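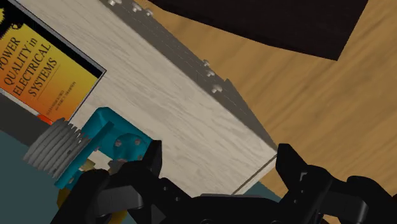
Book on the crate, bracket and ribbed cylinder still waiting their turn.

Clearing the bench: can a machine do it yet?

Every so often someone writes in to ask whether they can stop tidying the workbench and leave it to a robot, and I do sympathise, having put off my own since March. The short reply is "a bit of it, slowly". The longer one depends on what you leave lying about, so a few tips gathered along the way.

Start with the big, plain things. A crate with flat sides is an easy shape to make sense of, but check that it will fit between the fingers before you ask for it to be lifted. Most grippers open far less than you'd think, and a wide crate is still a job for your own two arms.

Books are harder than they look. Lying flat on a crate, a book gives a pair of fingers very little to get under, so let it hang over the edge by a thumb's width and things go much better. A glossy cover can slide, too, so go gently.

Oddments are where the time goes. Brackets, couplings, anything with ridges or a boss sticking out – each wants picking up a different way, and the Zeveck arm I tried at the Pedcombe open workshop was happiest when they had space all round them. If one part is tucked behind another, move it yourself first. It takes you a second, and the arm may dither over it until your tea's cold!

Leave screws alone for now. Picking up a loose one is fiddly enough, and driving it home straight is a different chore again.

And do give everything a home before you begin. A machine can only put the book back if there's a place for it, and I'm afraid the same has always been true of the rest of us.

My own bench still gets done by hand on a Sunday evening, with the wireless on. I'd happily hand over the sweeping, mind you.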